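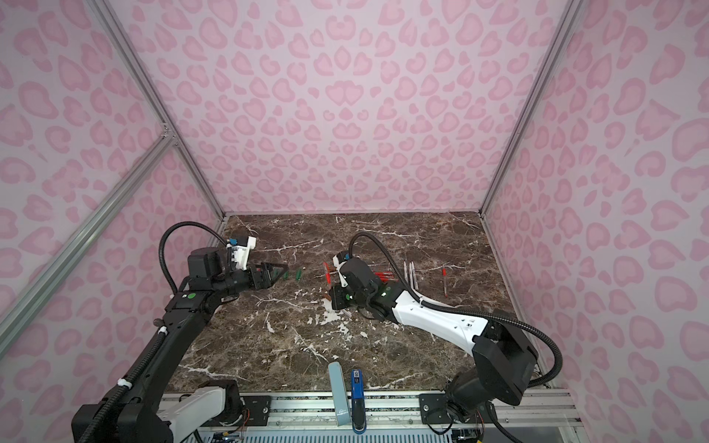 Deadline Day

Home | Fiction | Fixtures | Forum

The rumor said Revham would pay Skenda 42 million for a winger with 3 goals. Gorazd Atanasov read it twice and believed none of it. The same site had sold him to Sorkeo last August, and he'd never so much as had a phone call.

"It says talks are advanced," said his roommate.

"Talks are always advanced."

By six on Friday he had 18 missed calls, all from cousins. His agent hadn't rung. Gorazd left his boots by the door anyway, which annoyed him.
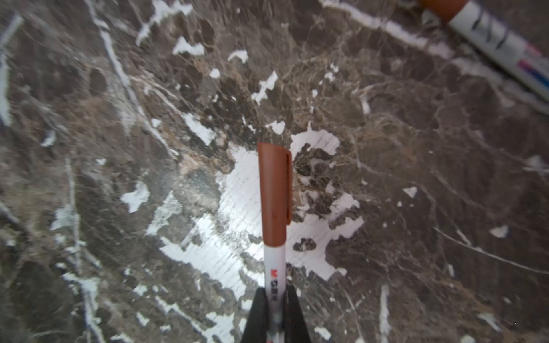
Sethi told him over dinner that Revham had already signed somebody else, a kid from the second division, and that the fee was a joke.

"Who says?"

"Same site."

Gorazd put the boots back in the closet.

Print | E-mail this story | 3 comments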